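Junov Parts Handling: Who Does the Work After the Arm Arrives?
Student project report, Work and Technology seminar
September 17, 2024

1. What we set out to check

Our group was asked to look at one workplace that had brought in automation and say what had changed for the people there. We picked the sorting and kitting room at Junov, a small supplier of repair kits. In February the company started a program called Lirnska with an integrator, Vandenberghe. The brochure given to us on the first visit says the program will "free staff from repetitive handling." We wanted to know if the staff would say the same.

We made three visits, sat in on two shift handovers, and handed out a questionnaire to the 20 people who work in the room. We got 17 back. That is a decent return but still a small group, and the supervisors handed the forms out for us, so the answers may be kinder than they would have been otherwise.

2. How the work looks now

Before Lirnska, a worker took a kit list, walked the shelves, and filled a tray. Part of that is still done. The new task is demonstration: a worker picks and places objects with a hand-held gripper that has a camera on it, and the recordings are used to train the arm. A demonstrator is expected to get through 50 recordings in a shift. Failed ones do not count toward the number, and the worker is the one who has to flag them.
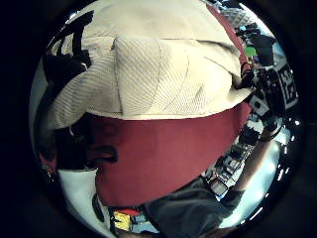 Figure 1. Gripper camera view at Junov: a worker in a cap and red face mask, shelves to the right.

The brochure calls this "skilled teaching work." We are not sure. The people who do it told us they repeat the same motion with small changes, at a speed set by the software. One wrote on the form: "I used to pack kits. Now I pretend to pack kits." Two others liked the change and said they walked less and had fewer sore feet by the end of the day. Both things should be in the report.

Pay did not change. The job title did not change either, which we found odd if the work is now teaching.

3. The numbers we were given

Junov told us that the arm fills 87 percent of simple kits without help. We asked what counted as help and got two different answers on two visits. On one of them, straightening a tray before the arm reached it was not help. On the other, it was. We watched workers straighten trays all afternoon, so this matters, and we would not repeat the 87 percent figure without that note.

We also asked for the figures from Povano, the sister site that has had the same system longer. These were promised but did not come before our deadline.

4. What changed for people

Less walking, more standing in one spot. Less talk, which came up on nearly 50 percent of the forms, usually in the open comments. Breaks are the same length but now have to be logged. No jobs have been cut so far. Management would not say if that holds after the demonstrations are finished, and the demonstrators had not been told either.

5. Limits

Our visits were all on the early shift. We have no figures from before February except what workers remembered. We would go back in a year, and we would hand out the forms ourselves.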